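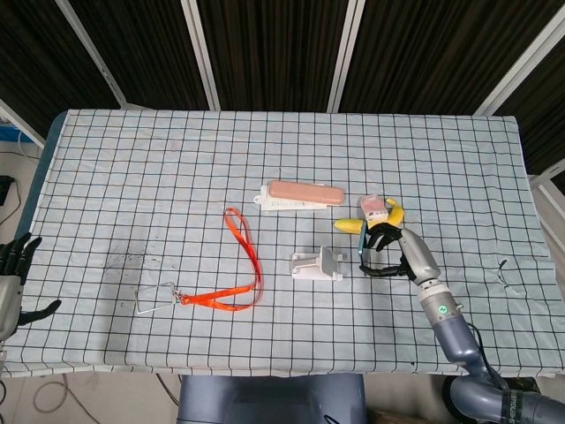 Budgeting for a two-arm cell, part 3: the money

May 16, 2020

Parts 1 and 2 covered floor space and the choice of arms. Several people wrote to ask for the spreadsheet. I can't post the spreadsheet, because half the cells are quotes given to us in confidence, but I can go through how it is laid out and where my first version was wrong. It was wrong in more places than I expected.

Background for anyone starting here. We handle mixed small goods: stationery, accessories, cartons, some produce. The plan at Ranolby is for a bench cell with two arms and fingered hands that can pick from a loose layout on a flat surface. I had the job of producing a number that our finance lead, Yavuz Kırmızıgül, could put in front of people who would ask questions about it. Barış Saraç did the electrical side and corrected my arithmetic.

The line I got right

The arms. Arm pricing is the easiest part of the whole exercise. You ask three suppliers, you get three prices, they are within sight of each other, and the scope of supply is written down. Read the scope anyway. One of our quotes included the controller but left out the cable set between controller and base. Another included the cables in a length that would not have reached our cabinet.

My advice is to put arm, controller, base plate, cables and teach device on five separate rows even if the supplier gives one price. Enter the one price in the first row and "incl." in the others. If a row has neither a number nor "incl." in it, you have a question to ask before you sign.

Hands

This is where the first version fell apart. I had budgeted a hand as a fraction of the arm price, a habit from parallel gripper days. Articulated hands do not follow that rule. Depending on the number of driven joints, a hand can cost as much as the arm it is bolted to, and you need to plan for it wearing out first.

Rows that should exist for hands:

Hand, left
Hand, right
Wrist adapter, two pieces
Spare hand, one, whichever side does more work
Fingertip covers, consumable
Repair turnaround, in days, with a cost per day of the cell standing still

The last row is the one Yavuz liked. He doesn't care what a finger joint is. He does care what a cell that isn't running costs, and once that figure was on the page the spare hand stopped being an argument. Our supplier, Koppel, quotes 31 days for a repair, door to door. Multiply your own daily figure by 31 and compare it with the price of a spare.

Left and right hands are usually not interchangeable. If you buy one spare you are covered on one side only. We decided to accept that.

The bench and what goes on it

I had one row called "table" in version one. It is now several rows. The table itself is cheap. What you need to decide is height, stiffness and surface.

Height follows from the arm reach and should be settled before you order anything. Stiffness matters if the arms push down on things, and they do, when they get hold of something thin. For the surface we are using a pale blue cloth with a printed grid of thin black lines. It costs next to nothing. It is soft enough to forgive a fingertip that goes a little low, and anyone standing at the bench can read off roughly where an item was laid. The drawbacks are that it wrinkles and it picks up marks. There is already a grey smudge across a few squares on the left, and a dark crease or small tear over on the right side. So the cloth goes in as a consumable, with a replacement every quarter. If your vision setup is fussy about the background, replace it more often, or pay for a fixed surface and add a row for the thin pad on top of it.

Backdrop. I left this out completely in version one. If there is a busy room behind the bench, the cameras see the busy room. We went with black panels on light grey poles, the kind of thing sold as office or exhibition partitions. Four poles show from the bench. Dark, dull, and wide enough to fill the view past the far edge of the table is the whole specification. Put it under "cell structure" so it does not get cut as furniture. Ours nearly was.

Test items

You will be asked why a robot budget has groceries in it. Have the answer ready.

A hand that works on one shape tells you very little about the next one. Our acceptance set is deliberately awkward, and it is mixed on the bench instead of being presented one item at a time. At the moment it has a flat white package with a small tab at one end, a smooth pink bar with rounded ends, an orange lanyard with a metal clasp and a thin wire card holder on it, a white angled plastic bracket, a small pink and white box, a slim teal-blue stick, and a banana.

Each of those has a cost implication beyond the item itself. The lanyard is the expensive one, since a flat ribbon has no fixed shape and most of the hours we have put down against perception are there because of it. The wire card holder is close behind: it is a thin silver outline lying flat, and the grid shows straight through the middle. The bar rolls if you touch it badly. The flat package has to be lifted from an edge.

Then there is clutter. A small box resting on top of a banana, with a hand closed in around both and a stick upright between the fingers, is a perfectly normal state for our bench. It is the sort of case where supplier demos get quiet. If your goods arrive in heaps, write heaps into the acceptance test. We had to reopen one quote, from Vaster, after making that clear, and the revised figure was higher. I would still have it at quote stage than find it in a change order.

The banana goes in as a recurring purchase. Produce cannot be kept between test runs and a plastic one has the wrong surface. The annual total for it is small enough that Barış wanted it rounded away. I kept it, because rows that are deleted for being small are also the rows that nobody orders.

Integration hours

Take the integrator's estimate and look at what it assumes. Ours assumed a finished floor, power at the cabinet, network at the cabinet, a fixed item list and one of our people on hand throughout. Four of those five were our cost and appeared nowhere in the quote.

I split hours into four rows: mechanical, electrical, software, and "ours". The last is the time of people already on the payroll. Finance may or may not want it counted. Enter it in hours and leave the rate cell blank if they don't. At least then it has been seen.

Cable management gets its own row too. Barış insisted and he was right. A bench cell with two arms, cameras and lighting puts a surprising amount of cable on the floor, and it stays on the floor unless you have paid for trunking and a day to fit it. Ours still has loose runs near the front of the table and more along the left side. The trunking was in version one as a note. Notes do not get purchased. It has been a row since version four, with 2631 against it, covering trunking, floor ramps, strain relief and labor.

Safety

I am not going to give numbers here because they depend on your site and your assessor. Put the assessment in as a row of its own, early, and do not let anyone combine it with "integration". The result can change the layout, and a changed layout changes the floor, the guarding and possibly the arms. We booked ours before ordering and moved the bench on paper twice as a result.

Software

Clivo licenses per arm, so two arms is two licenses, and the support contract is charged on top of that as a yearly percentage. Check whether the percentage is calculated on list price or on what you paid. Ours is list. That moved the five-year total more than the discount did, which took me longer to notice than I would like.

Also check what happens on a controller replacement. Some licenses are tied to the controller hardware and there is a transfer fee.

Contingency

Version one had 10 percent on the total. Barış pointed out that this puts a healthy margin on arms, where the price is known, and a thin one on hands and integration, where it is not. We now set it by row. Arms and controllers get almost nothing. Structure and bench get a little. Hands, software hours and acceptance testing get the bulk. The overall sum came out close to what it was before, but it sits where the risk is, and when somebody asks for it to be cut I can say which row they are cutting.

The current sheet is version 8. Changes since version 7: second set of fingertip covers added, lighting moved from electrical to structure, shipping split by supplier. Still open are the maintenance interval on the wrist adapters, for which I have two conflicting answers, and whether the spare hand has to be stored powered or can sit in a box. I've asked Koppel about the storage and will add the answer to this post when it comes.

Delivery is quoted for August. Part 4 will cover the acceptance test protocol, including the pass criteria for the lanyard, which we are still arguing over.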